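Stendville tea room - tables and seating check, 13th April
Checked by: Rasha Salameh

I started with the marble-patterned tables as Lama keeps asking me if they're safe to push together. Comments are mine, so shout if you disagree!

Tops - PASS. Wiped my hand over both and found no chips or sticky bits.

Red edging - PASS, with a comment. One corner felt a bit lifted to me, so I've pressed it back and put it down for glue (Mawuli has the tube, I think).

Legs and bases - PASS. Black metal, all sound. I leaned on each corner and got a tiny rock on one, so a felt pad wouldn't hurt.

Gap between tables - COMMENT. Fingers and bag straps could get caught in there. Either close it up or leave a proper walking space, please, I don't mind which.

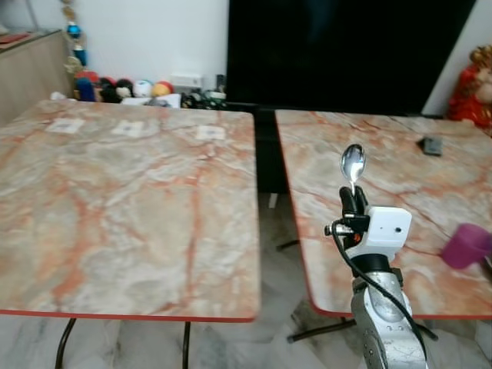
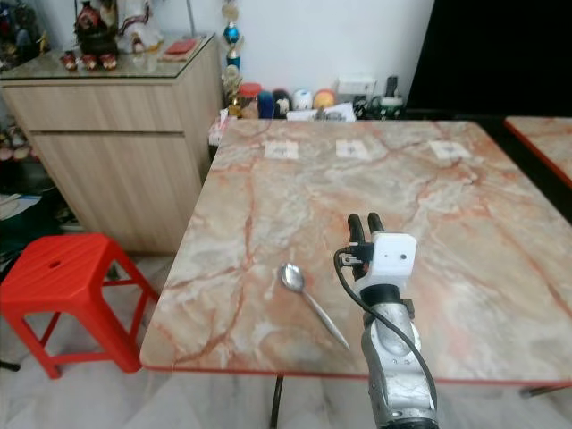 Both photos: marble-patterned tables with the red edging, black metal legs, spoon.

Stools - PASS. I sat on every one of them and bounced a bit. Keep them tucked in when the room's busy, I caught my shin twice.

Cutlery and cups - COMMENT. Spoons back in the tray before closing, and cups well in from the edge.

Floor - PASS. No trip hazards on the day.

To do: glue, 3 felt pads, decide on the gap. Rawan has the next check in September.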